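List: stirnden-users
Subject: Re: gripper closes early after the update, arm drops the block halfway
In reply to: gripper closes early after the update, arm drops the block halfway

Hi all,

Long reply coming, sorry in advance, but I've been living inside this exact bug since Wednesday and I finally have something useful to say about it. I'll answer inline and then tell the rest of the story underneath.

> After I moved to the new Stirnden release my pick task started
> failing. The arm comes down over the block, the fingers close,
> it lifts, and then the block slides out on the way up. Same
> policy, same seed, same scene file. It was fine before.

Same thing on my end! I run Stirnden with the Zernmont arm model and a pair of plain tapered fingers, and the policy that used to be boringly reliable started dropping things. My test set is 70 episodes with fixed seeds. Before the update I'd lose 2 of those, always the same ones, and I'd made my peace with them. After the update I lost 14. I reran it overnight just to be sure and got the same 14, down to the episode numbers, so at least the thing is deterministic.

> I checked friction first because that's what everyone says to
> check. Didn't change anything. Cranked it way up, still drops.

Yep, I burned a whole evening on friction too. I had it set so high the block would practically have stuck to the ceiling, and it still came out of the fingers. That should have been my clue, but I kept going (fingertip friction, block friction, table friction, then all of them together, then all of them back to the defaults and a sandwich).

> Could it be the contact solver? The release notes mention a
> change there but I can't tell what it means for me.

I don't think it's the solver. I pinned the old solver settings and the drops stayed put. What fixed it for me was the close command timing, and I'll get to that.

> Also a dumb question, is anyone running this on real hardware
> with the new release? I'm a little nervous about it.

Not dumb at all, and please read the bit at the bottom before you do.

OK, so what's going on. The new release changed when the gripper command gets applied inside a control step. It used to go in at the end, after the arm had finished its move for that step. Now it goes in at the start, together with the arm command. In practice the fingers get going one step sooner than the policy learned to expect. One step doesn't sound like much, but my descent is pretty quick near the bottom, and in one step the hand still has a fair bit of travel left. So the fingers start closing while they're still coming down, they touch the block up near its top edge, and they squeeze there. You get contact, the force reading looks healthy, the "grasped" flag goes true, and up it goes. Then it pivots between the tips and drops out.

What threw me is that the flag is useless for catching this. It only checks that both fingers are touching the object and that the force is over the threshold. It has no opinion on where they're touching. So my logs said "grasp ok, lift failed" all fourteen times and I went off looking for a lift problem, when the lift was fine.

The other thing that made it confusing is that it only bites on some episodes. When the block is lying flat and out in the open, the policy comes down slower and gets away with the early close. When the block is standing on end near the rack, it comes in fast and steep, and those are the ones that fail. I sorted my failures by start pose and they were nearly all upright blocks with something tall right behind them. I'd suggest doing the same sort before you change anything, it took me ten minutes and told me more than the evening of friction did.

If you want to look for it in your own runs, turn on the wrist camera and save the images from the last few steps before the close command. The side camera hides it completely, the fingers cover the contact. From the wrist you can see how far down the block the tips are when they start to move. Mine come out like this one, with the yellow block up against the tall red piece and the tips coming in from both lower corners:
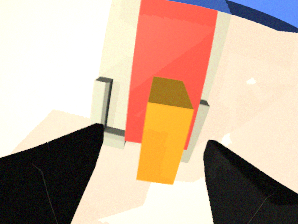

Filed under: Simulation / Grasping / Known issues

The fix, or at least my fix, is one line in the task config. There's a new setting for when the gripper command is applied, and it defaults to the start of the step. Set it back to the end. I did that, changed nothing else, and reran the full set. I'm back to losing 2, the same old ones, and I have never been so happy to see them. If you're training from scratch on the new release you can probably leave the default alone, as the policy will learn the timing it's given. It's only old policies on the new release that get caught out.

If you use the Pisharody wrapper on top, watch out, it writes its own copy of the config when it starts up and quietly ignores yours. You have to change it in the wrapper's file as well. I lost an hour to that one and said some words.

Now the hardware question. Please don't run an old policy on a real arm with the new release until you've checked this setting. In simulation the block falls on the table and you sigh. On the real one, the same early close means the fingers are squeezing while the arm is still pushing down, and if they catch something that can't slide you're driving the wrist into it. I'd start with the speed turned way down, nothing breakable under the hand, and a finger on the stop button for the first batch. I also put a height check in front of the close command, so the fingers won't move until the hand is below a set height over the table. It's crude, but I'm keeping it even with the setting fixed.

I've sent a report to the Stirnden tracker with my config and the failing seeds. If the original poster could add theirs, that would help a lot, especially if your gripper is a different shape from mine. And if anyone on the Stidell fingers has seen this, I'd love to know. They're wider at the tip, so maybe they get away with it?

I can share the little script that sorts failures by start pose, just write me off list. It's ugly but it runs.

Cheers from the land of dropped blocks

_______________________________________________
stirnden-users mailing list
To unsubscribe, send a blank message with the word "unsubscribe" as the subject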